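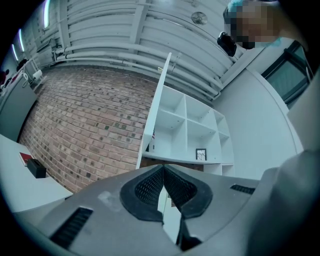

Notes from the Handheld Gripper Project, Week Five

23 October 2019

The fall section of the manipulation project has reached the stage at which each student is expected to handle the gripper without supervision. This entry records the work completed so far, the changes made to the schedule, and the matters still to be settled before the section closes.

Enrollment this term stands at 12. The students work in pairs, and each pair is responsible for one household task, which it must define in writing before any recording begins. Consuelo Cuesta and Benito Moya submitted the first complete task sheet, covering the transfer of small items between a table and a shelf. Their sheet has since been adopted as the model for the other pairs, with one revision to the section on starting positions.

The gripper is a gray hand-held unit with two black fingertip pads, textured on the contact side. Students who joined us from the Andex course last March will remember the smooth pads used at that time. The textured pads hold paper and thin card more securely, although they collect dust and must be wiped at the close of every session. A cloth is kept in the drawer for this purpose. Please do not use the paper towels.

Recording

As of this week the class has logged 1,296 recordings, of which 300 have been reviewed and labeled. The gap between those two numbers is larger than I would like. Labeling is slow work, and several pairs have put it off in favor of making new recordings. From next week, no pair may begin a new task until its previous set has been labeled in full.

I would also ask for greater care at the beginning and end of each recording. A good many of the reviewed files include long stretches in which the gripper is resting, being passed from one person to another, or pointed at the ceiling. These stretches must be trimmed by hand. The operator should start when the gripper is in position and stop when the object has been released — ideally within a second or two of each.

Hair caps remain required for everyone who handles the equipment, visitors included.

Software

Crescencio Sotomayor has rewritten the script that sorts files by task and date. The earlier version failed whenever a file name contained a space, and a portion of the September material was placed in the wrong folders as a result. That material has been restored. The new script is on the shared drive under the name Nakach, together with a short page of instructions.

Remaining dates

Written reports are due on the last day of the section. Each report should state the task, the number of attempts, the number of successful attempts, and the reasons for failure as the pair understands them. Abilio Cantero will read the drafts and return comments within the week.

Questions about labeling should be sent to me directly. Questions about the script should go to Crescencio.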